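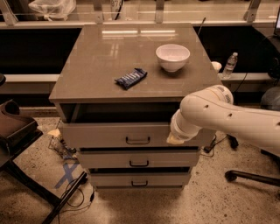 Three-drawer units should be bought on runner rating and handle clearance before anything else, according to one of the respondents to the Prikadton storage survey, who added that top finish was "a distant third" and that most purchasing forms had the order reversed.

The comment is among those published on 02/07/2026 with the results of the survey, which covered low drawer cabinets in shared offices, workrooms and staff kitchens across the Prikadton campus. The survey was carried out in June by Cliltari, the furniture maintenance contractor, ahead of a replacement program due to start in the next budget period.

Cliltari inspected 1,804 drawers. Of these, 223 did not close flush with the drawer beside or below them. The report classes this as misalignment whether the offset is at one corner or along the full width of the front, and does not separate units that had been reported from units that had not.

The usual cause was a runner that had shifted on its fixing screws. Worn rollers came second. Distorted drawer fronts were uncommon and were confined to older stock, where the front had been refixed at least once with the wrong length of screw. Where the runner alone was at fault, the technician reset it during the inspection and recorded the unit as serviceable.

Handle fixings were also checked. U-shaped pull handles held up better than recessed finger grips, mainly on account of the load being shared between two screws. Recessed grips had collected grime along the lower lip and several had cracked at the ends. The report recommends pull handles in a dark finish against a lighter drawer front for all new units, citing easier location of the handle from a standing position. Handles should be centred on the drawer front. Offset handles were found to rack the drawer during opening and to wear one runner ahead of the other.

The section on cabinet tops is shorter. Gloss finishes cleaned up faster than matte ones after food and drink had been left on them, but drew complaints about glare in rooms with linear ceiling fittings. Matte tops showed ring marks from cups and bowls. Cliltari makes no recommendation between the two and suggests that the choice be left to each building. It does advise against storing open drinks on any top directly over a drawer used for paper.

Use of the cabinets varied more than expected. Units specified for stationery were in many cases serving as a place to put down lunch, with the drawers underneath empty or nearly so. The report puts the number of rooms where this applied at some 26, and proposes that those rooms be offered an open shelf or a small table in place of a like-for-like replacement. Cost per room would be lower, and the released cabinets could be moved to areas that are short of closed storage.

Floor condition was recorded for the first time. On sealed concrete, cabinets without levelling feet tended to rock when the top drawer was extended, and the drawers below drifted out of line as a result. Levelling feet were missing from 19 units. These have since been fitted. Carpeted rooms showed less movement, although the gap under the bottom drawer was harder to keep clear.

Two models are under consideration for the replacement program. The Lirkia has full-extension runners and an anti-tilt interlock that prevents a second drawer from being opened while the first is out. The Dawber has three-quarter extension runners without an interlock, and is supplied assembled. Cliltari favours the Lirkia for workrooms and regards the Dawber as adequate for kitchens and corridors, provided it is fixed to the wall or to an adjoining unit. Samples of both will be available for inspection in the ground floor stores area.

Users who notice a drawer sitting out of line are asked to empty it, pull it to full extension once and close it again before lodging a request. If the offset remains, the request should state the building, the room and the position of the drawer in the stack. Drawers should not be forced, and runners should not be lubricated with cooking oil or spray polish, both of which were found during the inspections and had to be cleaned off before the runners could be reset.

Contact the facilities desk | Copyright Prikadton Facilities Bulletin | Back to top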